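What the bid book leaves out

I finally sat down and read the Drorkville bid book for the winter regional games, all of it, including the parts printed in gray type at the back. I had read the four-page summary when it came out and thought it sounded thin. The full version is longer and thinner.

The pitch goes like this. Drorkville hosts the opening ceremony and the skating, Fellach gets the cross-country races, and Siritz gets the sliding events because it already has a hill and a road up it. Everyone shares the bill. Visitors fill the hotels, kids take up sports, and the valley is on the map. We were on the map before, as far as I know. The county road crew finds us every February.

I don't hate sports. I skied at Fellach for years and still have the boots. What bothers me is the word "legacy," which appears 46 times in the document (I used the search box) and is never once attached to a dollar amount. There is a legacy rink, a legacy trail and a legacy parking area. That last one is a parking lot, and I would bet my boots it will still be a parking lot long after the flags come down.

The money section is where I slowed down. The towns are asked to put up 60 percent of the cost of the venues, with the rest coming from "partners." I looked for a list of partners. What I found was a paragraph saying that talks are going well. Maybe they are. I have been in talks that were going well with my roofer since the fall.

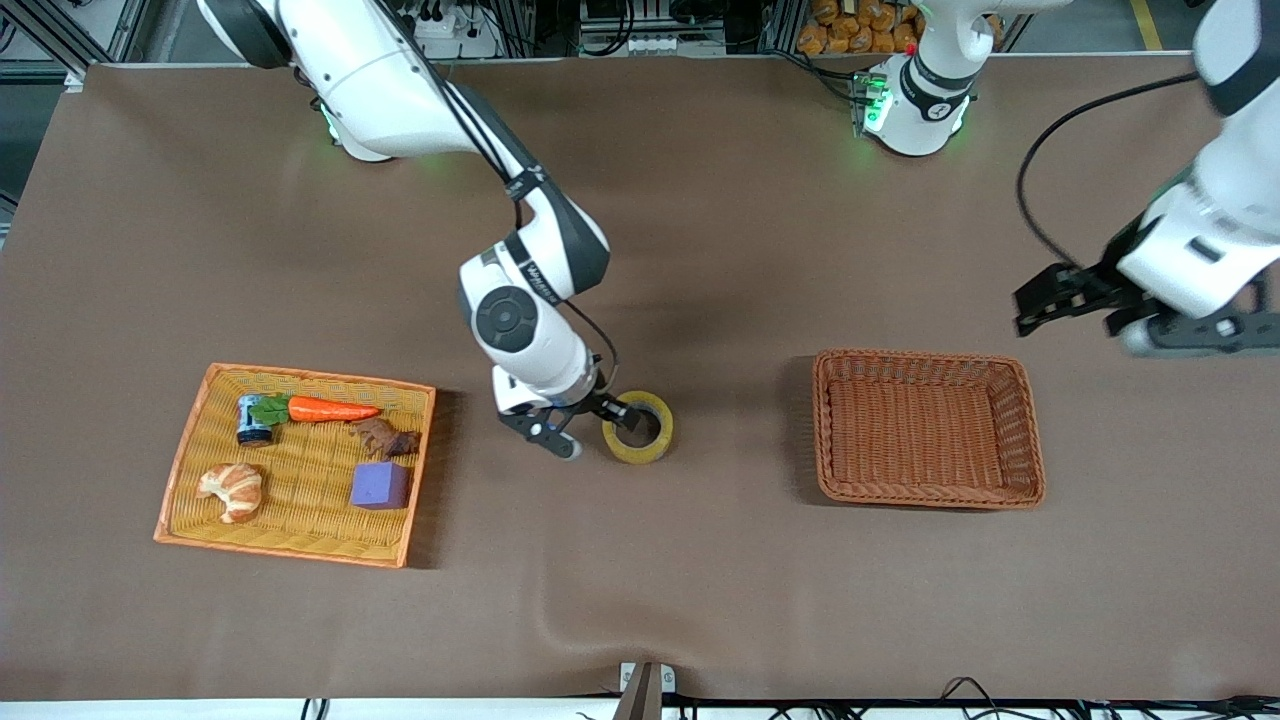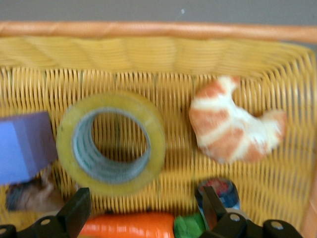

This page was last changed on Jan 20, 2023

Then there is the ticket forecast. It comes from a firm called Suominen, hired by the bid office and paid by the bid office, and it says the stands will be close to full for every session. Every session? I was at the junior races in Fellach two winters back, on a bright day with free cocoa, and you could have parked a bus in the gap between spectators. The report doesn't mention past crowds at all. It compares us with host towns that have train stations, and we have a bus that stops running at suppertime.

I wrote to the bid office and asked how they got from those towns to ours. The reply was polite – and quick, I'll give them that – and told me the method was "widely used." So is the snow shovel, but you still have to say where you're going to put the snow.

Some things in the book do look decent to me. Using the existing hill at Siritz makes more sense than carving up a new one. Housing the athletes in the college dorms is fine if the students are really gone that week, which someone should check, as the calendar in the appendix says they aren't. And the plan to fix the locker rooms at the old rink is overdue with or without any games.

So why not just fix the locker rooms? I asked that at the open evening and was told the upgrades were "part of a package." People around me nodded. I suppose it sounded like an answer.

The towns vote separately, and the book assumes all of them say yes. I couldn't find a word on what happens to the bills if one drops out halfway. Siritz has dropped out of things before – the shared swimming pool, for one – and the rest of us paid for the hole in the ground.

My vote is a no for now. If they publish the partners, the real crowd numbers and who pays when costs run over, I'll read that version too, gray type and all. The comment period closes at the end of February and the form is on the town website, under "Recreation," then "Other."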